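Atdale packing trial: equipment progress report, December
Prepared by Apinya Rojanasak for the Mabuza small equipment fund

Where the money has gone

You gave us a budget and asked for a short report. The budget has held up better than the shortness.

The two arms are bolted down and running, and the grippers we ordered with them are the plain two-finger kind. We did look at the softer Feltura grippers, which are lovely and priced accordingly. For now the plain ones are managing pouches, and stationery is next on the list. I would like to see how they cope with a full month of that before asking anyone for nicer fingers.

Spending since the last report:

Replacement gripper pads, two sets: £74
Table, baskets and labels: nil, found in the building
Cable sleeving and mounts: £920

The £920 is over what I forecast. My forecast assumed that cables come with the arms in a length somebody might want. I have since read the parts list properly.

The sorting work itself uses two white plastic baskets on one table, with the arms working from either side and a person standing across from them. It is a modest set-up and I am in no hurry to make it grander, as every piece of furniture we add has to be measured, entered and argued over.

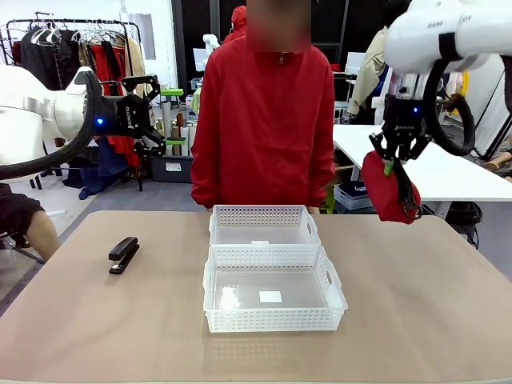
What we would like to buy next

1. A second pair of wrist cameras from Endimora, quoted at £1,685 including delivery. The quote holds until the end of the month, after which I am told it will be "reviewed", a word that has never yet meant cheaper.

2. Spare power supplies. We have none. This has been fine so far and I would prefer not to test it further.

3. Nothing else. The request for a standing desk has been withdrawn by the person who made it, who was me.

Decision needed

Please confirm whether the camera money can come out of this year's allocation. If it has to wait, we will carry on with the present set-up and I will ask Endimora for a fresh quote in the new year.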